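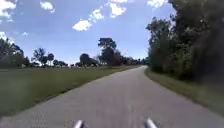
The folding phone wants another chance

Another winter, another folding phone that is supposed to change our minds. The latest rumour concerns Zakden, which is said to be readying two sizes of the thing for the end of the year, a pocket model that shuts like a powder compact and a bigger one that opens out like a paperback. If the talk coming out of its suppliers is right, both will be in the shops by December.

I have my doubts, and they start with the word "both". Zakden has yet to sell one folding phone in any great number. Its first attempt was late, then dear, then quietly dropped from the front page of its own website. A sensible firm might work out what went wrong before making two at once. Instead we are told that choice is what buyers have been missing.

Is it? Ask people why they haven't bought a folding phone and hardly any of them mention size. They mention the crease. They mention the price. They ask what happens when sand gets into the hinge, and they ask what it costs to have the inner screen replaced, a question Zakden's press office has now been sent twice by this magazine without a straight reply.

The hinge is meant to be the big news this time. It comes from Salehi, a parts maker that used to supply laptop lids, and it is said to use 29 moving pieces, fewer than the old one. Fewer pieces should mean less to go wrong. It might also mean that the load is shared between fewer parts, and I would like to see one after a year in a coat pocket before cheering. Salehi says its test rigs have opened and closed the hinge for months on end. Test rigs don't drop phones down the stairs, or try to open them with one cold thumb while holding a bag of shopping.

Then there is the money. The smaller phone is tipped to start at £500 more than Zakden's best ordinary handset. For that you get a battery split in two, a camera borrowed from last year's middle model and a screen that must be treated kindly. The larger one will cost more again, though nobody seems able to agree on how much more, and I suspect that includes the people at Zakden whose job it is to decide.

Supporters say prices will fall as they did with flat screens and everything else. Perhaps. But televisions got cheaper because everyone already wanted one. Folding phones are being made in the hope that wanting will follow, and so far it has been slow. The independent phone shop in Etonville where I bought my last handset took in a few of the first Zakden folders. It marked them down twice and ended up using one as a display piece, lying open, so that customers wouldn't keep snapping it shut.

Software is the part that gets least attention and probably matters most. Flolton, whose note-taking app is shown in nearly every leaked picture of the larger phone, has promised a version that spreads across both halves of the screen. Good. I use Flolton and would be pleased to have the room. But of the apps on my own phone, most still look lost on a small tablet, never mind something almost square. Zakden's developer forum has a long thread of complaints about this — the first post asks how an app is supposed to know when the phone is half open — and the company's last reply in it thanks everybody for their patience.

There is a decent case for the compact one. Phones have grown too big for many hands and most pockets, and a handset that halves itself is a fair answer to that. So is a smaller phone. Zakden stopped making those a while ago, saying they didn't sell, having given them the weakest battery in the range and next to no advertising.

Prices and a launch date are still to be confirmed. If you are tempted, wait for the repair charges to be published, and read them before you look at the colours.

22/02/2021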